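Skumedberg Household Manipulation Practicum

From the Grukinport open reference on technical education

The Skumedberg Household Manipulation Practicum is a project course in robot learning in which students record demonstrations of domestic tasks and train control policies on them. It is taught over one term, ending in May, and is paired with an intercollegiate contest, the Jarwood Round. The course was set up by Silvana Camargo as a replacement for an older unit on fixed industrial arms.

Course structure

The term is divided into a recording block and a training block. In the recording block, students work with a hand-held gripper in each hand. A cube printed with square fiducial patterns is mounted on each gripper, and the position and angle of the cube are used to recover the path of the tool. No robot arm is needed at this stage. Each team is assigned one appliance task and must submit 65 accepted demonstrations before it may begin training.
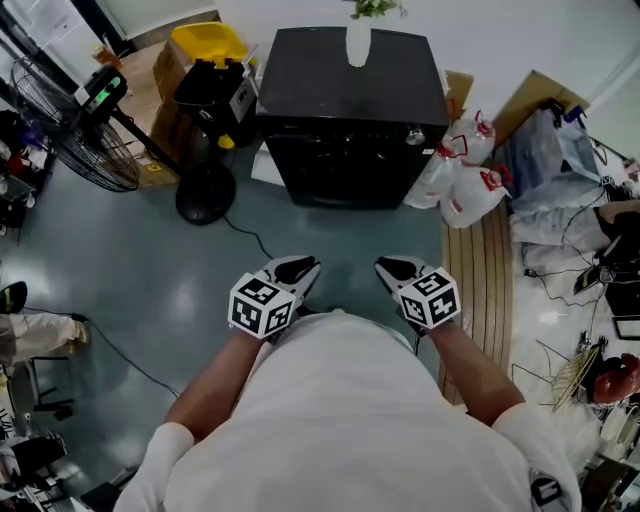 Pacheco has argued that the quota is too high for a first course, and that teams would learn more from 20 recordings taken with the furniture moved between each one. The course notes reproduce this objection without a reply. The quota was 48 in the first year and was raised after several trained policies failed on starting positions that did not appear in the recordings.

Recording procedure

A demonstration begins with both grippers held forward at waist height and ends when they return to that position. The operator stands for the whole recording. Students are graded on the following points.

1. Marker visibility. The patterned faces must not be covered by a sleeve, a cable or the other hand for more than one second. Cables are checked before each recording.

2. Approach. The operator brings the jaws toward the contact point in a single motion. A second approach is allowed if the first one misses, but the recording is then tagged as a correction and stored in a separate folder.
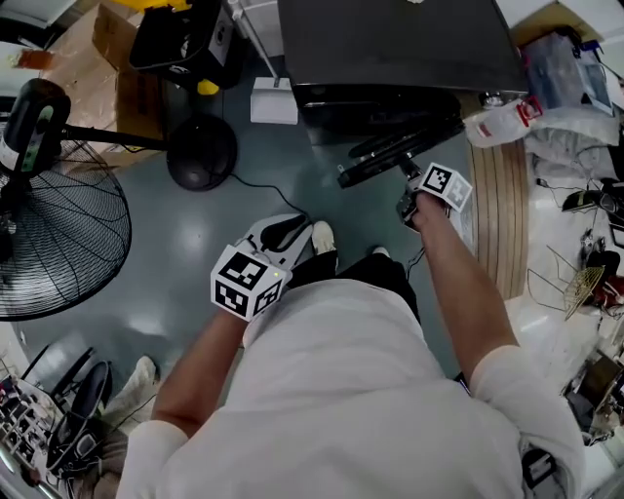 3. Contact. The jaws must close on, or press against, the part named in the task sheet. Contact with any other part of the appliance voids the recording.

4. Return. The operator withdraws both grippers before turning away.

Appliance tasks

Washing machine tasks are the most common assignment. A front-loading door combines a small contact area with a hinged path, and the gripper has to follow an arc while keeping its angle to the edge of the door. The task sheet treats opening and closing as separate tasks with separate quotas. Work with a front-loader is usually done in an ordinary room, with bins, boxes and plants left where they stand.
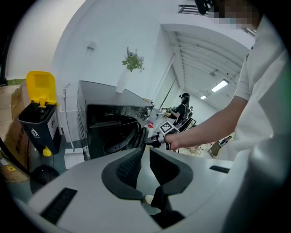

Closing is generally assigned first. It can be completed by pushing, so a policy may succeed with a fairly poor estimate of where the door edge is. Opening requires a grip or a hooked finger and is scored more strictly. Teams that finish both may attempt the detergent drawer for extra credit.

Jarwood Round

In the Jarwood Round, each team's policy is run on an appliance the team has not recorded. A run is stopped after 33 seconds. Scoring is by completed runs, and ties are settled by the lower number of voided recordings in the team's submitted set. Teams may not retrain after the appliance has been shown.

See also: Learning from demonstration; Fiducial marker; Parallel-jaw gripper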